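**Re: [smallboats-and-birds] Flodton overnight, worth it or just do the day trip?**

Hi Cúc, hi all,

I got back from Flodton the night before last and I've been meaning to write this up anyway, so your question gave me the push.
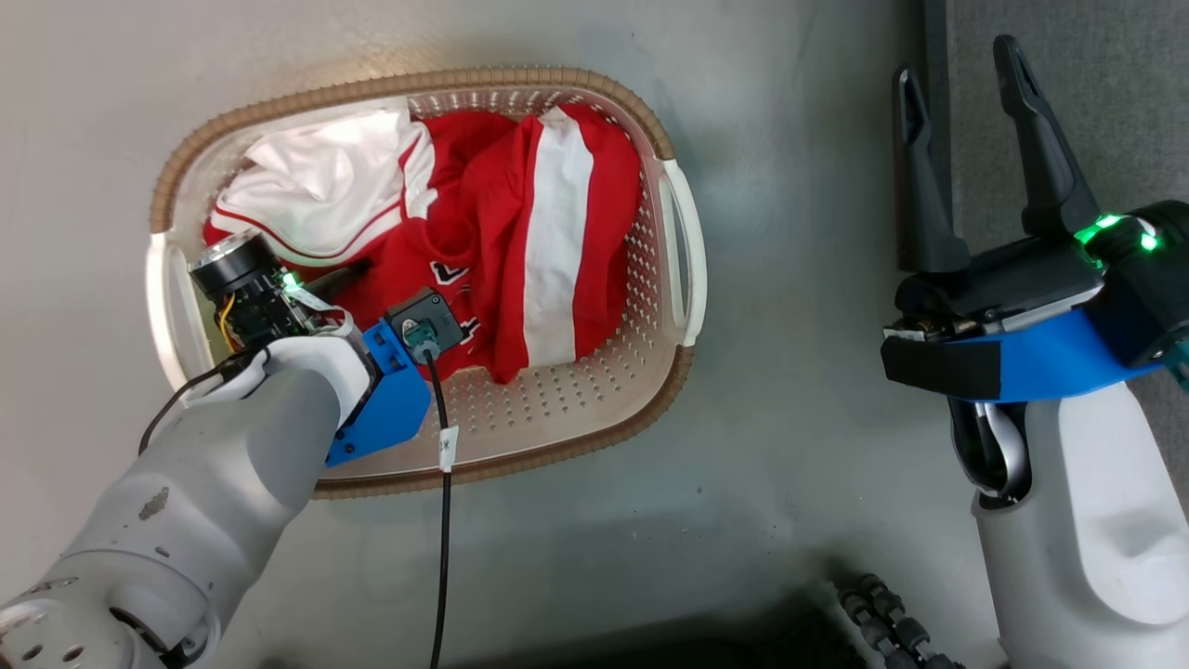
Short version, do the overnight. Long version follows, and it really is long, so get a coffee.

> On June 8, 2025, Cúc Kiều wrote:
>
> Hello everyone,
>
> I've been reading the list for a while but haven't posted much. My sister and I are planning a trip to Clomstead later this month, mainly for the puffins on Flodton. We can either take the day boat (four hours ashore, I think?) or stay over at the Atard house and come back the next day. The overnight costs a lot more and my sister gets seasick, so I'm trying to work out whether it's worth pushing for.
>
> Also:
>
> 1. Does anyone know if Verstraete is still running the boats? Their web page looks ancient.
> 2. How bad is the climb from the landing? She has a dodgy knee.
> 3. Is it true you can hear the shearwaters at night from the house? I have wanted to hear that since I was about twelve.
> 4. What should we bring to eat?
>
> Thank you! Sorry for so many questions.
>
> Cúc

Never be sorry for questions, this list has been dead quiet since the spring and half of us were only waiting for somebody to start something.

> Does anyone know if Verstraete is still running the boats?

Yes, same family, same blue boat, and the web page is exactly as ancient as it looks. Don't use the booking form. I filled it in twice and heard nothing, then phoned and got a very nice woman who found me a place in under a minute and had no idea there was a form. Phone in the morning, because once the boat's out she's usually down at the harbor.

You pay half when you book and the rest in cash on the quay. There's one cash machine in Clomstead, in the wall next to the bakery, and it was out of order the whole morning I was there, so get your money out before you arrive. I had to borrow from a retired couple I'd met ten minutes earlier over a plate of eggs. (If you two are reading, thank you again, and I hope the drive home was all right.)

They only sail if the swell at the landing is low enough, and they decide at breakfast time. My first day was called off. It was bright sunshine and flat as a plate in the harbor, and people were quite grumpy about it, but the skipper said there was a swell running on the west side left over from somewhere far out and he wasn't putting anybody onto that rock. Keep a spare day on the end of your trip if you possibly can. I walked out along the old railroad line that day instead and had a lovely time with some linnets and a very bold stoat, so it wasn't wasted.

> my sister gets seasick

The crossing was a bit over an hour going out and felt longer coming back, with the wind against us. The middle stretch is the rolly part, where you lose the shelter of the headland and haven't picked up the shelter of the island. I'm not a great sailor myself. I sat outside at the back on the bench, kept my eyes on the horizon, ate dry crackers and was fine. The people who went into the little cabin to get warm were the ones who suffered, there's a strong smell of diesel in there and the windows steam up. So warm hat, proper waterproofs, stay outside.

And this is one of my arguments for the overnight! On the day trip she'd do both crossings within a few hours of each other and spend most of the time ashore either recovering or dreading the trip home. Stay the night and she gets a whole evening and a whole night on solid ground in between.

> How bad is the climb from the landing?

Steep but short. There are concrete steps cut up from the landing with a chain on one side, and I counted them on the way down because someone here once claimed it was 300 and I didn't believe it. I made it 200 exactly, though I was carrying a backpack and talking to somebody, so don't quote me in court. The lower ones are the worst, they're green and slimy and not all the same height. After that it's a grassy track with an easy slope to the house.

For a bad knee I'd say going up is manageable if she takes her time, and nobody will hurry her, the crew carry the heavy bags up separately. Coming down is harder on the knee than going up. A pole would help. I saw a woman well into her seventies do it sideways, like a crab, holding the chain with both hands and laughing the whole way, and she got there before I did.

> Is it true you can hear the shearwaters at night from the house?

Oh, Cúc. Yes. Yes, yes, yes.

I'd heard recordings, and I'd read everyone's reports in the archive, and I still wasn't ready. We'd all had supper and washed up and were standing about in the dark by the wall with our flashlights off. Nothing at all for ages. I was getting cold and thinking about bed. Then one called from somewhere over the roof, this awful wheezing, strangled, cackling noise, and another answered from under the ground practically between my boots, and within half an hour the whole slope was at it. You can feel the air move when they go past your head. One landed in the nettles with a thump and shuffled off like a small drunk in a dinner jacket.

The warden reckons there are 3000 pairs on the island now, up quite a lot on the old count, though she said the way they survey them has changed so she wouldn't read too much into it. (They play a recording down the burrows and see who shouts back. I'd like that job.)

Moonlight matters. They come in late, and in much smaller numbers, when the moon's bright, so if you've any choice of dates, go for as near the new moon as you can get, or hope for cloud. I had thick cloud and a bit of drizzle and it was perfect. Red light only outside after dark, and watch where you put your feet, since the ground by the path is so full of burrows that you can go straight through the roof of one.

The puffins I've hardly mentioned! They're wonderful too, obviously. But the day boat gets you there in the middle of the day, when a lot of them are out at sea or underground, and the best of it was the evening, after the day visitors had gone. They came up and stood about in groups outside the burrows, pottering and squabbling, with the light coming in low. I sat on one lump of thrift-covered rock until my legs went dead. There were razorbills and guillemots on the ledges below, and some choughs messing around over the cliff, which made me very happy as I'd missed them completely on my last visit.

> What should we bring to eat?

Everything, plus a bit more. The Atard house has two gas rings, a kettle, a decent set of pans and a shelf of things other people left behind, which when I was there meant lentils, half a jar of mint sauce and a great deal of salt. No fridge. No shop, of course. Drinking water comes from a tank and they ask you to boil it, so I'd carry some across for the first evening.

Bring food for one more day than you've booked, and this isn't me fussing. If the swell gets up they can't fetch you. The group before ours were stuck an extra night and by the end were having porridge for supper. The bakery in Clomstead does a heavy dark fruit loaf that keeps for days and survives being sat on (I tested this), and it's much the best thing I took.

The beds are bunks in two rooms, 10 altogether, with mattresses but no bedding, so you'll need sleeping bags and pillowcases. Earplugs, if your sister wants to sleep. The birds go on until it begins to get light, and there's a burrow right under the wall of the smaller room. I was in the smaller room. I had a bunk with my head against that wall, and I wouldn't swap it for any hotel, but I can see that it's not for everybody.

A few odds and ends, in no order:

- Scrub your boots before you go and turn your bags out. They're very strict about rats and mice getting across, and about seeds, and they do check on the quay.
- Phone signal only up by the cairn, and only if you face the mainland.
- The toilet is a composting one, across the yard. In the dark, with shearwaters. Go before it gets busy out there.
- Gulls will take a sandwich out of your hand by the landing. They got mine.
- The house logbook goes back decades and is worth an hour of anyone's evening. There's a hoopoe in it, with a drawing.

On the money, I do see it's a big jump from the day trip, and if it's a choice between the day boat and not going at all, then take the day boat and enjoy every second. But you've wanted to hear those birds since you were twelve! I'd skip a couple of nice dinners and a night of the Clomstead hotel (which is nothing special, the bed sagged and the window wouldn't shut) and put that toward it.

Which dates are you looking at? I know the house was already full for the last weekend of the month when I asked, though they do get cancellations, and the woman on the phone keeps a list if you ask her to put you on it.

Write back and tell us what you decide, and if anyone has been out more recently than me, please correct whatever I've got wrong. I'd also love to know if the storm petrels in the old wall by the well are still there. I listened for them and got nothing, but by then it was very late and everyone else was shouting.

All the best,
M.

P.S. To whoever asked last month about taking a telescope across, I left mine at home and didn't miss it much. Binoculars were plenty for the cliffs. A scope would be nice for looking out to sea from the north end if you don't mind carrying it up the steps.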